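4 April 2023

I gave up my license for 60 days in February. It wasn't a court thing. My doctor changed one of my prescriptions, and the pharmacist stapled a sheet to the bag that said not to drive until I knew how it affected me. I read that line twice, and then I drove home from the pharmacy anyway with the bag on the seat next to me. I hadn't taken any yet, but I still think about it.

The first pill I took made me slow. I wasn't sleepy, which is what I'd been watching for. I could hold a conversation and do the dishes. But on the walk to the Yule Street crossing I stepped off the curb and a car was closer than I had judged. The driver had plenty of time to stop. I would not have wanted to be the one behind the wheel.

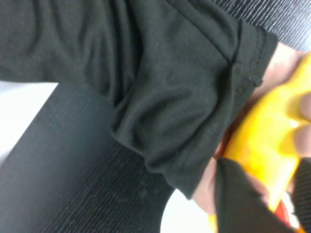

So I put the keys in the kitchen drawer and looked up the bus. Stalville has two routes, and the one I need stops running at 7 p.m. The fare is fine. The shelter at the Mustar Road end has no bench. For the late shifts I used Karport, the local ride service, and that added up to $81 by the end of the month. I had put aside less than that for gas, so I came out behind, though not by much.

What bothered me more was how people took it. If I say I've had three beers, any friend of mine will hold out a hand for my keys. When I said I was on a new pill, I got "you seem okay to me" from nearly everyone. A coworker told me she has driven on cold medicine for years. Her bottle has the same warning on it as mine. I checked.

I went back to the doctor after the 60 days and she lowered the dose. I tried driving in the empty lot behind the feed store first, then the back roads in daylight, then Route 19 into town. I feel normal now. I still don't drive within a few hours of taking it, and I take it at night.

The sheet is on my fridge. If you get one like it, ask the pharmacist how long to wait. Mine was happy to talk and there was no line.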